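Gretavora Home Help
Home > Kitchen > Bread, sandwiches and toast
Laying out a table for toasted sandwiches without it ending in a muddle
Posted by Selina Frei, 5 December 2025
Viewed 1081 times
Tags: toaster, sandwiches, plates, table space

I make lunch for four at home most Saturdays-and-holidays sort of days, and it is nearly always toasted sandwiches. Lettuce, mustard, then ham or cheese or a fried egg depending on who is asking. I do it on the dining table because our kitchen worktop is taken up by the drainer and the kettle.

My trouble is the order of things. By the time the last lot of bread is toasted the first lot has gone limp on the plate, the mustard has rolled somewhere and I have nowhere left to put a finished sandwich. I end up balancing plates on the bread bin. I also get crumbs in everything.

The toaster takes two slices. The part of the table I can use is 80 cm deep and quite long, with one socket on the wall to the right of it. I am right-handed if that makes any difference.

What I would like to know:

Should the toaster go at one end or in the middle?
Should I have all the plates out at the start, or bring them as I go?
How do you stop toast going soft while you wait for the rest?
Is there any point in toasting all the bread first?

I have looked at pictures of café kitchens but they have fridges under the counter and toasters the size of a suitcase, so it doesn't help much.

Hortensia Alvarado
Put the toaster at the end by the socket. Toast as you need it. Get a toast rack for the soft toast problem, they are a couple of pounds in any charity shop.

Mustard bottles roll, so stand it in a mug.

Nuala Ó Dubhghaill
I did the lunches in a small tea room in Jellau for a few years, with two domestic toasters and one long table, so I can tell you what we settled on. It will be more than you need for four people but the order is the same.

The toaster goes at the end nearest the socket. In your case that is the right. The lead should go backwards off the table to the wall and not along the front or across the part where you are working. If it has to cross any of the table, let it cross behind the toaster. Do not use an extension lead to get the toaster into the middle. The middle is where you want to be putting sandwiches together, and a hot toaster there means you are always reaching round it.

Then work away from the toaster. Toast comes out at the right, goes on to a plate in the middle, and the things that go on top of it are at the left. You stand in front of the middle plate and don't have to walk anywhere. If your socket was on the left you would turn the whole thing round and it would work just as well. Being right-handed or left-handed matters less than people think, apart from where the knife goes.

As for plates, have them out before you switch anything on. We used three per round. One is for the sandwich you are making, one is for the bread or toast waiting its turn, and one is for the finished sandwich. It helps if they are different colours, because then you can say to whoever is helping you "the finished ones go on the green" and they will do it. When the finished plate goes off to the table you put another in its place. You do not need four plates in a line for four people, you need three spots and a pile of clean plates on a chair or a shelf.

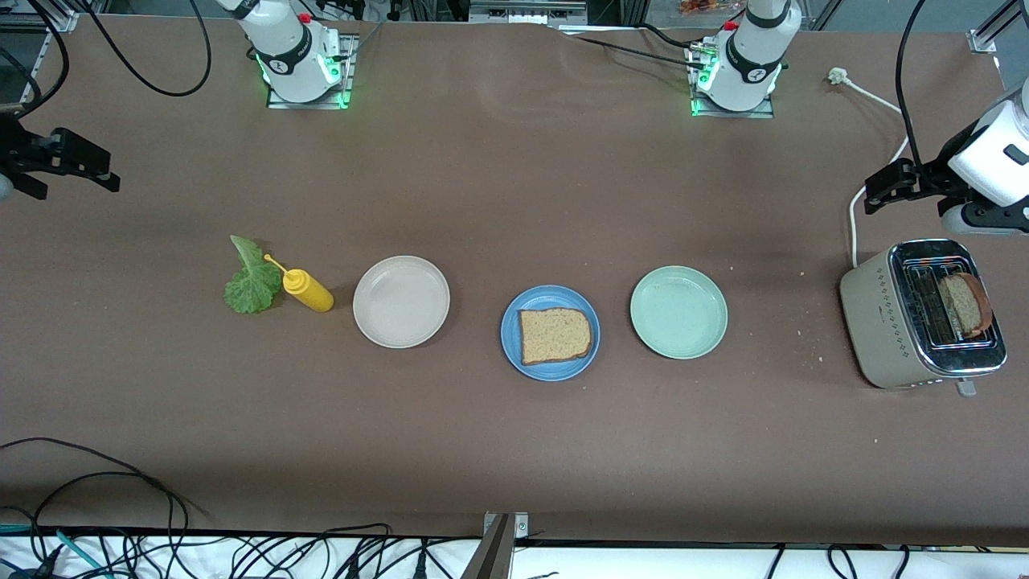

Spacing is the next thing to get right, and it is where most home tables go wrong, because everything gets pushed up into a heap near the toaster. Leave a hand's width between plates. Leave the same beside the toaster, so that you can get hold of the slice without your sleeve touching the top. I like one single row along the middle of the table, with the lettuce and mustard at the left, the three plates next and the toaster at the right end. The blue plate in the centre is the working plate and I keep it a bit nearer the front than the off-white one and the pale green one on either side. It only has to be a little forward. You will find your hands go to it without your looking, and the other two stay where they are. The bread on it is the bottom slice. The other slice can wait sticking up out of its slot until the filling is on, and it will stay crisp far better there than lying flat on a plate.

That last point more or less answers your question about soft toast. Toast goes soft on a plate because steam comes out of it and has nowhere to go underneath. Stood on its edge, the steam gets away. A toast rack does it, and so does leaning two slices together like a tent, and so does leaving them popped up in the toaster for a minute once it has clicked off. Don't push the lever down again to "keep them warm". That only makes them hard, and you will forget them.

Do not stack toast. If you stack three slices the middle one will be soft in no time.

On whether to toast all the bread first, I would say no for four people. With a two-slice toaster you do one round of toast per sandwich. While the second round is in you are putting the first one together, and if you have the lettuce washed and dried and everything else sliced, the two jobs take nearly the same time. The only time we toasted ahead was for a party booking, and then we stood the lot on a wire cooling rack in a low oven with the door open a crack. We could get 12 slices on the rack if we stood them up.

Some smaller things:

Dry your lettuce properly. Water on a leaf will undo good toast faster than anything else. Lay the leaves out flat on a clean tea towel and pat them, then take the thick part of the stem out if it stops the sandwich closing.

Lay the mustard bottle on its side if it is a squeezy one that is getting low, so that it comes out straight away when you pick it up. Close the cap first. A full one can stand.

Mustard goes on the bread and then the lettuce goes on the mustard. With butter as well, butter goes first. The butter keeps the wet things out of the toast, so spread it right to the edges.

Egg goes last and you serve it at once.

Crumbs: put the toaster on a tray. Empty the crumb drawer when it is cold, with the plug out, over the bin. We did ours every evening. At home once a week would do. If yours has no drawer you turn it upside down over the sink and tap it gently, again cold and with the plug out. A table wiped between rounds with a dry cloth stays cleaner than one wiped with a wet cloth, which makes paste.

If you are using a good table, put something under the toaster anyway. Ours left a pale patch on the varnish where it had stood for a year and it never came out. A cork mat or a wooden board is enough.

Selina Frei
Thank you, this is very clear. I had the lead coming round the front, which is probably why I keep catching it with my elbow. I tried it today with the toaster at the right-hand end and three plates. My plates are all white so I used a saucepan lid for the finished ones, which was not a success. Will dig out the odd ones from the cupboard.

One more thing. Does it matter what bread? We get a Zwane sliced loaf from the shop downstairs and it is quite thin.

Nuala Ó Dubhghaill
Thin bread toasts quickly and goes soft quickly, so you have less time. I would turn the toaster down a notch and give it two goes if it needs it. Thick slices are easier to work with, but then check they come up far enough to get hold of. Never go in after a slice with a knife. Pull the plug out first and use wooden tongs.

Day-old bread is better than fresh for this. Fresh bread has more water in it and the middle stays doughy while the outside colours.

Gertraud Mayrhofer
I don't agree about one row. I have tried it and for me two rows are better, with fillings at the back and plates at the front. If your table is 80 cm deep you can reach the back easily. In one row I have to lean over to the left for the lettuce every time. I have a bad shoulder so that may be just me.

I do agree about not stacking toast.

Also I would not put a toaster on a tray with a cloth on it, which I have seen people do. A bare metal tray is fine. And not under a shelf or a curtain, please, my sister-in-law scorched a blind that way.

For the softness, warm plates make it worse for some reason if they are damp from the rinsing. Dry them with a cloth and they are fine. I toast the bread on one side only, under the grill, for open sandwiches. The untoasted side goes down. But that is a different dish.

Nuala Ó Dubhghaill
Two rows is fine if there is only you. With a second person opposite, they end up reaching over your plates to get to the fillings, or you over theirs. That was the reason for our single row. For one cook with a sore shoulder I would do it your way.

Gertraud Imhof
Has anybody got a four-slice Relow? Thinking of buying one for the same purpose. It looks long and narrow, so I am wondering if it would stand along the end of an ordinary kitchen table or whether it needs to go lengthways. The shop leaflet gives the height and nothing else.

Hortensia Alvarado
Gertraud, better to start a new thread for that under Small Appliances, you will get more replies. My neighbour's stands across the end of her table with room to spare, but I haven't measured it.

This thread is open. Log in to add a reply.

Related threads
Keeping salad leaves dry in a packed lunch
Toaster only browns one side
Getting mustard out of a tablecloth
Best way to freeze sliced bread so the slices come apart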